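Setting the table for one (and for 11)

A few of you wrote back after the last newsletter to ask whether I really do put out a placemat when it's only me eating. Yes! Every night, or near enough. I started in March, when I noticed I'd been eating dinner standing at the counter for longer than I'd like to admit, and I told myself that if I was going to cook a proper meal I could at least sit down to it. So out came the placemats, and then the good forks, and before I knew it I had opinions about utensil caddies.

This month's item is all about that, then. Plates, mats, forks and knives, and the table underneath them. If you're here for the soup recipe, it's further down the newsletter (the one with the barley, and it makes a lot).

I'll begin with the mat, because I always do. I like a woven one in a quiet color, gray and white for choice, with the stripes running side to side. Stripes are a help if you're fussy like me – you can line the plate up by eye. I bought a set from Someo years ago in a deep red and they were lovely for a week, and then every single crumb showed. Gray forgives you. I give mine a shake out the back door after dinner and a proper wash when the sauce gets the better of me.

Then the plate, and I put it a little higher on the mat than you'd think. My mother set hers dead center and I did the same for most of my life, but if you leave more mat on the near side you've got somewhere to rest your wrists, and somewhere for the bread to go if you've run out of side plates. I'm fond of a plain white plate with a wide rim. You can put anything on it and it looks like you tried.
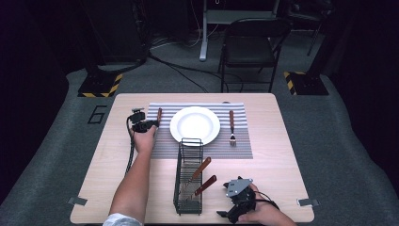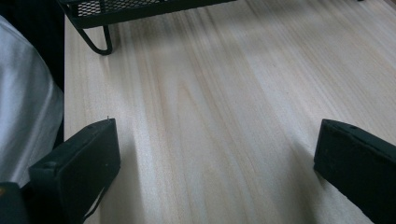 Page last changed: November 2020

Now, forks. I got a very stern email on this subject last time, so let me say that I do know the fork goes on the left and the knife goes on the right. I was taught it, I've taught it, and if you're having people over who'll mind, go ahead and do it that way. At home I think you can please yourself. I have a left-handed eater in the family who has swapped them over since she was tiny, and the fork on the right with the knife on the left suits her just fine. Spoons I put wherever there's room.

What I do care about is wooden handles. I love them, the brown ones especially, against a white plate and a pale table. They warm the whole thing up and they're nice to hold. But please, please don't put them in the dishwasher! I ruined a whole set from Cencombe that way (my own fault, it said so on the box, and I'd thrown out the box). The handles went gray and fuzzy and two of them split. These days I wash mine by hand, dry them straight away with a towel, and rub in a little food-safe mineral oil when they start looking thirsty. It takes me 10 minutes with the radio on.

And the caddy. I held out against caddies for ages, they made me think of burger places, but a wire mesh one has won me over. It has a handle, so you can carry the lot to the table in one trip, and the crumbs and dust don't sit in the bottom the way they do in a solid pot. I keep it right on the table while I'm setting and pull from it as I go round. For wooden-handled things, stand them with the metal end down so the handles stay up in the air. Knives the same way, although if you've got little ones helping, hand those out yourself.

Somebody also asked about tables and whether a light wood is a mistake. I went back and forth on this one for months. My old table was nearly black and I thought a pale one would be covered in rings by the end of the first week. It's been much kinder than I expected! A pale tabletop with a fine grain hides scratches and dust far better than the dark one ever did, and a room that doesn't get a lot of sun feels brighter for having one in it. Tomato is the enemy, and so is turmeric. Wipe it up while it's fresh, go with the grain, and don't scrub. I did try the Arumugam furniture soap that a reader recommended, and I liked it, though a capful goes a long way and I'd used about 500 drops too many before I read the label. Slippery for days.

Carpet under the table is another matter. I've lived with it and I've lived without it, and all I'll say is that a gray carpet is to crumbs what a gray placemat is. Vacuum after dinner and not during.

As for setting the table for a crowd, I do the whole thing in rounds. Mats first, all the way around, until they look even. Then plates. Then I go round once with forks and once with knives, and glasses last so I don't knock them with my sleeve. For the supper at Janovden we did 11 places like this and had time for a cup of coffee before anyone rang the bell. Doing one whole place at a time always leaves me short a fork at the end, and I can't tell you why. If your mats don't match, alternate them and act like you meant it.

If you're tempted to start smaller, just do tonight's dinner. One mat, one plate, a fork and a knife. It doesn't have to be anything fancy on the plate – I had toast and a fried egg last night and felt like a guest in my own house.

Next month I'm doing napkins, and I need your help with it. I'd like to hear whether you iron yours (I don't), where you keep them, and if anyone has found a way to get beet out of white cotton. Write back to this newsletter and keep it under 200 words if you can, so I can fit plenty of you in. And to the reader who asked for the size of my placemats, I haven't forgotten, I just can't find the tape measure.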